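Visitor Numbers and Signage at the Birkett Salt Works
Heritage Tourism, second-year project report

1. Why we picked it

The Birkett Salt Works closed as a business long before any of us were born and reopened as an attraction while we were in middle school. It sits at the end of the Allside road, past two signs that disagree about the distance. Our question was simple enough to fit on the form: do people who arrive at Birkett know what they are going to see, and do they leave knowing what they saw?

The site logged 1,234 visitors in April. Of those, 976 came on group tours, mostly school buses, which left a modest crowd of people who had come of their own free will. We handed questionnaires to the second kind. School groups had their own worksheets and did not need ours.

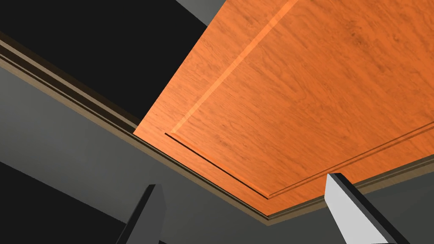

One reader of our draft, Plallon, objected that leaving out the school groups meant leaving out most of the visitors, and asked whether we would study a bakery by ignoring everyone who bought bread. We have added a paragraph on limits, and it is section 4.

2. What we did

We collected 60 completed questionnaires over the month. Each had nine questions, down from a first version so long that our test subject went to get lunch in the middle of it. We stood by the exit to the boiling house and were polite. We also walked the visitor trail ourselves and noted where the signs were, what they said, and which ones faced a hedge.

Answers went into a spreadsheet under three headings: arrival, trail and exit. We coded the written comments by hand, argued about what "fine" meant, and gave it a category of its own.
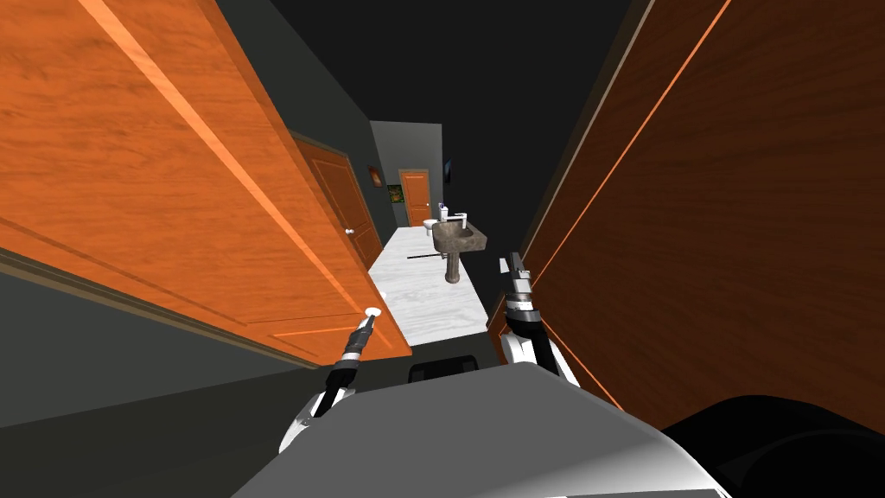 RESULTS: TRAIL

Most people liked the brine pumps and the boiling house. Few could say which came first in the process, and the trail is partly to blame: it starts at the packing shed, where the parking lot is, so visitors follow the salt backward from the sack to the ground. The panels are numbered in the other direction.

The Drolleo audio guide fixes this if you rent it. Most of our respondents had not noticed the rental desk, which shares a counter with the ice cream.
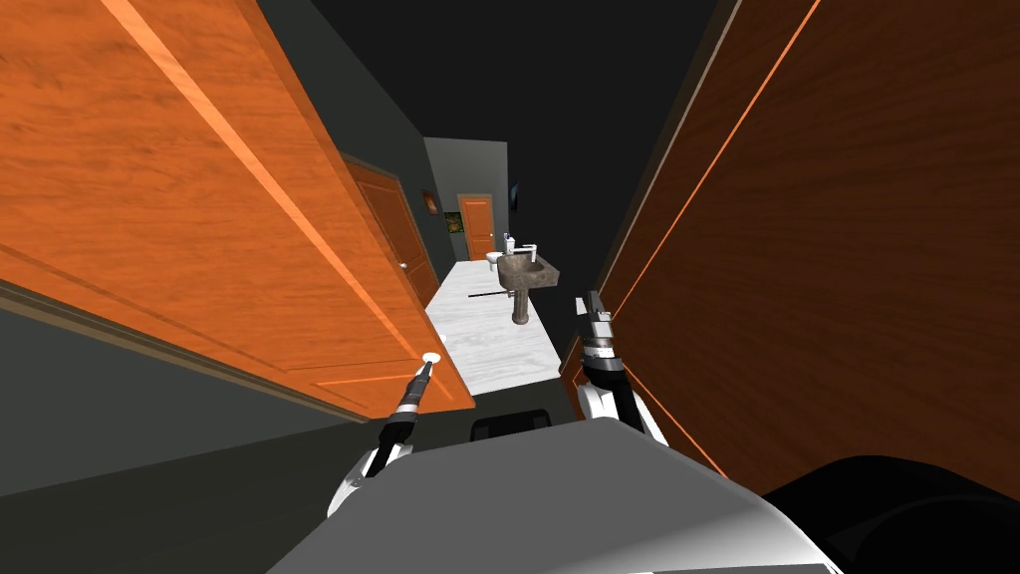 Fig. 3. Doors and hallway.

4. Limits

One month, one exit, good weather. See also Plallon's point about bread. Section 3 is the results above, which lost its number when we merged two files.

5. Recommendations

Renumber the panels to match the walk. Move the audio guides away from the ice cream. Trim the hedge.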